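Packing a tin, over and over

The people who teach the machines at Grutwood do most of their work at a round table with a striped cloth on it. There is no robot at the table. The teacher holds a gripper, picks things up with it and puts them down again, and a camera on the tool keeps a record of each go. The robot gets the recordings later.

We spoke to one of the firm's demonstrators one afternoon in October. She has been doing the job for two years and asked us not to use her name, as she also teaches evening classes and would like her students to keep asking her about those.

"I came from a packing line," she said. "I thought I'd be quick at this and I was, and that was the trouble. They sent my first week back. If I move at the speed I'd move at home, the pictures smear and the thing can't learn where the fingers were when they closed."

Her present job goes by the name Dauda. It is a set of household tidying tasks, and the one she has spent longest on is clearing small goods off a cloth and into a tin. The goods are ordinary: sponges, packets, a box of tea, twine, bits of clear plastic. Some keep their shape when squeezed and some don't, and the second sort take up most of her day.

"A box is a box. You come down either side, you close, you lift. A plastic bag is different every time you pick it up. You squash it and it's got a new shape, and it's see-through as well, so the camera has a job finding it."

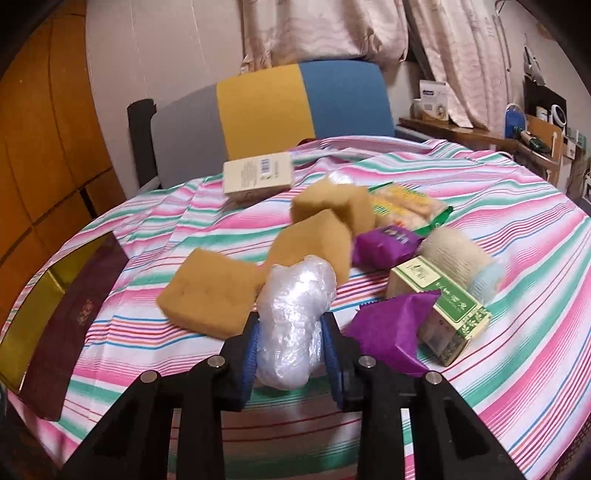

"With a bag I go for the middle of the lump and I keep the fingers level. If I take it by a corner it swings, and then I've taught it to swing. I don't correct in mid-air either. If I've got a bad hold I put it down, open up and start again, and that whole go is marked as a retry. They want some of those. They don't want too many."

The tally for Dauda stood at 2,953 recordings when we visited. Of those, 1,218 had been checked and passed. The rest were waiting, apart from a batch that had been thrown out when a lens was found to have slipped. She was not pleased about the batch.

"That was three days of my wrists," she said.

The wrists come up a lot. The tool is not heavy, but it has to be held out in front with the pads pointing where the robot's pads would point, which is seldom where a hand would like to be. She works for 23 minutes and then stops. The number was arrived at by trial, and she says she can feel it coming without the timer.

Grutwood tried remote control before it tried hand-held tools. The older set-up, called Sositz, is still in the next room. The operator sits with a controller in each hand and the arms copy what the controllers do. She has used it and does not miss it much.

"You get a delay. It's tiny, but your hands know about it. And you can't feel anything. I'd press a sponge flat and not know I'd done it until I looked. With the hand tool I can feel the sponge push back, so I'm gentler. The robot won't feel it, but it gets my gentle version to copy."

She does think remote control has its uses. On Sositz the operator can't make a movement the arm can't make. With a gripper in the hand it is easy to lean over, turn an elbow out and reach round the back of something in a way no arm on a fixed stand could follow. Those recordings look fine and are useless. She now keeps her feet in one place and has learned which parts of the table to leave alone.

The other thing that changed her work was using 2 grippers, one in each hand. One may wait while the other fetches, or both may go in at the same time. 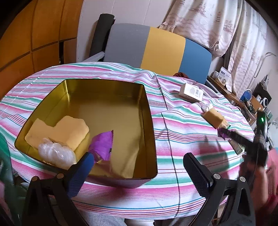 According to Zalier, the two-handed recordings are the hardest to check, and a reviewer there will often watch one three times before passing it. The firm takes Grutwood's files and trains on them, and its view is that a waiting hand should still look as if it is waiting for something. Hands that drift about with no purpose get copied too.

She had heard this before. "They're right. My left used to wander. Now I park it, fingers open, close to where it'll be wanted next."

How the goods are laid out is left to her, within limits. She moves them between goes, turns packets over, pushes the cloth into folds and smooths it out again. She used to lay everything out neatly in a row and was told to stop. These days she tips the lot out and works with whatever lands, though she will shift a thing that has ended up beyond reach.

We asked whether she had seen the robot do the task. She has, twice. The first time it closed on the cloth and lifted that. The second time it put a sponge in the tin, paused, and went back for another.

"It came in a bit from the left, low down, and then straightened up at the last moment," she said. "I do that. I hadn't known I did that until I saw it."

She had another set to record before five o'clock, this time with the tin moved to the other side of the table.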